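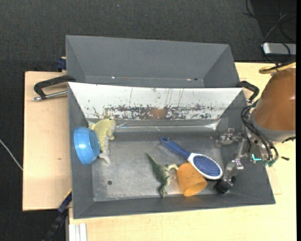 2 min read

Support > Cells > Tinlow bin cell > Care and setup FAQ

2 October 2020
By the Esteo service desk

Which objects should I use for a check run?

Use a small mix of shapes. A bowl, a cup, a hairbrush, a soft toy and a hard plastic toy will cover most of the grips the Tinlow needs. Put them all in the front bin and leave the rear bin empty. Don't stand them up neatly. A cup on its side and a brush lying across the floor of the bin are closer to normal work.

The gripper touches the bin wall on the way in. What do I adjust?

Check the bin position first. Both bins should sit flat on the table and line up with the marks you made at setup. If they do, open the Ralis software, go to Cell, then Walls, and teach the wall positions again. The clearance value should read 7 mm. Do the right wall of the front bin with extra care, as the gripper reaches over it on every pick.

Do scratches on the bin matter?

Scuffs on the grey floor are fine. On the white back wall, vertical scratches and dark worn patches are a matter of colour and can be left until the vision check starts to fail. Run the check after cleaning. A score under 46 means the wall needs a new coat or the bin needs replacing.

Can I tape film along the bottom of the back wall?

Yes. Clear film along the join with the floor is allowed. Creases will shine under bright light, so lay it as flat as you can and teach the background again afterwards. Replace it when an edge lifts.

How should the cables sit?

Leave a loop at the side of the arm, long enough for the full turn of the wrist. Move the arm by hand through its whole range with the power off and watch the connectors. If the loop pulls tight at any point, let out more cable before you run the cell.

How often do the fingertips need changing?

Look at them weekly. Our own test cell did 2,793 picks on one pair before the tips were swapped in May. Tuncer tips are sold in pairs under part number 133. Change both together, then redo the grip zero.

Can I lift the bins out by myself?

Park the arm and press the stop button first. Empty the bin, then lift it level.

Esteo Service | Contact the service desk | © 2020 Esteo | Back to top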